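Home | Data | Notes | Changelog | Contact

# Ait Ali drainage pump log

September 2022
Maintained by Fadwa Hajji

This repository holds the running log of the Ait Ali pump station, which is supposed to keep 20 farms from flooding when the canal backs up. I say supposed to. The station was opened with speeches and a ribbon, and the handout given to growers that day said it would end standing water in the lower fields. I started collecting the numbers after my second wet season of hearing that it had.

## What is in it

- `runs.csv`: every recorded start and stop of the pumps
- `levels.csv`: canal and field-side water levels, read from painted staff gauges
- `fields.csv`: grower reports of standing water, by plot
- `notes/`: scanned pages from the operator's notebook, typed up by Souad Salem

Levels are in centimeters. Times are local. A blank cell means no reading was taken. It does not mean zero, and I would ask people to stop charting it as zero.

## Where the numbers come from

The run times come from the controller, a Pikow unit that writes to its own memory and can be copied by hand. The field reports come from growers, by phone or on paper. Busisiwe Moodley checked the June reports against her own walks along the ditches and marked the ones she could confirm in the `seen` column. The other months have no such check.

The station is described in the opening handout as having 3 pumps at full capacity. Controller records never show more than two of them running together. I have asked why and been told the third is on standby. Maybe so. There is no start recorded for it in this release.

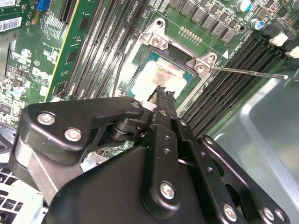
Treat the capacity column with the same caution. It was copied from the supplier sheet from Purora, and a supplier sheet tells you what a pump does with clean water and a clear intake. Our canal has weeds, feed sacks and a good deal of silt. I left the column in under the name `capacity_claimed` after Tarek Lamrani argued that deleting it would hide the claim along with the problem. He was right about that, though I still see people multiply it by run time and call the answer water removed.

## Known problems

The field-side gauge was knocked over and reset 6 cm lower than before. Rows after the reset carry `gauge=2`. I have not corrected them, so add your own offset and say that you did.

Growers report water more often when they are angry. A quiet week in `fields.csv` may be a dry week or a week when people gave up calling.

Two plots share the name "lower east." Use the plot number.

The controller clock drifts. Aicha Bensaid wrote a small script, `fix_clock.py`, that lines it up with the notebook entries. It works on long runs and makes a mess of short ones.

## What it can't tell you

Whether the station was worth the money. The log has no reliable record from before it was built, only what people remember, and memory of floods is generous in both directions. I have already seen this data quoted in a Prultevura newsletter as proof that flooding fell by half. There is nothing in these files that supports that figure.

## Use

Free to copy with credit. Cite the release tag, since rows do get corrected. If you find a mistake, send the file name, the row and what you think it should say. "The data looks wrong" has arrived several times and I can't do much with it.

Contact: Fadwa Hajji, Ait Ali pump log | © 2022 | Back to top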